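Zirwood Big Brick Set: Set-Up and Care
Section 2. First build, sorting, putting away 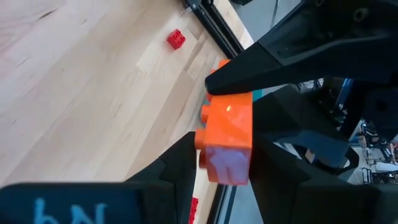
Read this before the bricks go out on the table. Ten minutes, less if you've done the Unness set already. Section 1 covered unpacking and checking the parts bag. If you skipped it, go back for the choking notice at least, then come here.

2.1 Before you start

You need:
- the brick tub, lid off
- one base plate (large)
- the card sheet from the lid pocket
- a flat table or a clear bit of floor
- a dry cloth

Wood tabletop is fine. Carpet is not so good, the base plate rocks. Glass works but it's loud.

NOTE: New bricks are stiff. Normal. They loosen after a few builds, the big ones sooner than the small ones.

CAUTION: Small connector pegs are in the sealed bag only. Keep that bag away from children under three. Put it up high BEFORE you open the tub.

2.2 Setting out

1. Wipe the table. Crumbs get inside the bricks and then they won't seat.
2. Tip the tub out slowly, on its side. Do not dump from height, corners get dinged and so does the table.
3. Turn the bricks studs up. Doesn't have to be all of them. Enough to start.
4. Push the long bricks to the left, short ones to the right. Odd shapes (arches, slopes, the two wheels bases) go at the back.
5. Base plate in front of the child, studs up, long edge toward them.

For a group, one plate between two children. More than that and elbows get involved.

2.3 First build: the low wall

Good starter. Uses long bricks and a few short ones, any colors.

1. Lay one long brick flat on the plate, studs up. Line up the edge with the edge of the plate.
2. Press down with the palm, both ends. Listen for the click. No click, lift off and try again.
3. Second long brick, end to end with the first. Leave no gap.
4. Next row: start with a SHORT brick. This moves the joint over so the rows lock together.
5. Long brick after that, then short to finish the row.
6. Row three same as row one. Row four same as row two.
7. Stop at 20 rows. Higher than this it leans, and a leaning wall comes down on somebody's juice.

NOTE: If a row sits crooked, take off that row only. Pull up one end first, then the other. Straight up with both hands brings the whole wall with it.

CAUTION: No standing or sitting on finished walls. The studs hurt and the wall won't hold anyway.

2.4 Taking apart

1. Start at the top.
2. Grip the brick by its two long sides. Rock it end to end, not side to side.
3. Stuck? Use the flat wedge from the parts bag. Slide it in between the bricks and lift gently.
4. Still stuck? Warm tap water for a minute, dry, try again.

Do not use a knife or screwdriver. Do not use teeth. Bite marks are not covered under the warranty and yes we check.

Two bricks stuck side by side on the plate: put a third brick across both, studs to studs is no use, it has to be the hollow side down. Then lever up the lot.

2.5 Sorting

Two ways. Pick one and stick with it.

By color: easy for younger children, tidy to look at, slow to build from. Good for classrooms where clean-up is part of the lesson.

By size: faster for building. Long, short, odd. Three trays, one label each. The labels are on the card sheet, peel from the corner.

The tub also takes Ikeda trays if you bought those seperately. They drop in with the handles facing in. Handles out and the lid won't close.

NOTE: Full classroom kit is 474 bricks. Count once when it arrives, and again at the end of the school year in June if you have the patience. For the double kit with the storage bench, see the chart in Section 6, the total there is 1,171 pieces with pegs and plates included.

2.6 Cleaning

1. Mesh bag or a pillowcase. Half full.
2. Lukewarm water in a sink or bucket, small squirt of dish soap.
3. Swish, leave 20 minutes, swish again.
4. Rinse until there's no foam. Look inside the hollow side, soap sits up in the corners.
5. Spread on a towel studs up so the water runs out the bottom. Leave overnight.

Do not put in the dishwasher. Do not put on a radiator or in direct sun on a windowsill, the color fades and long bricks can bow. A bowed brick will not go flat agian, order a spare.

Crayon or marker: rubbing alcohol on a cloth, adults only, then wash as above. Sticker glue: cooking oil, wait, wipe, wash.

CAUTION: Bricks must be fully dry before the lid goes on. Wet bricks in a closed tub smell within days.

2.7 Putting away

1. Base plates first, flat on the bottom.
2. Long bricks next, lying down.
3. Short and odd on top, or in trays.
4. Peg bag goes in the lid pocket. Snap both snaps.
5. Lid on. Press all four corners.

Lid pops up on one side: there is a brick standing on end. Lay it down. Don't sit on the lid.

Two full tubs may be stacked, no more. Never stack on the storage bench seat.

2.8 Quick fixes

Brick won't click: look inside for crumbs or clay. Rinse, dry, retry.

Brick too loose: check that it is one of ours. Cirska bricks look close but the studs are a hair smaller and they drop off the wall.

Plate rocks: move it off the rug, or check the underside for a stuck peg.

White line on a corner: stress mark, harmless. A real crack is different. Run a fingernail over it, and if the nail catches, throw the brick out. Edges can be sharp.

Missing pieces: look under the base plate in the tub first. Then the spares form, last page. Have the kit number ready, it's on the bottom of the tub.

Continue to Section 3, Ramps and Wheels.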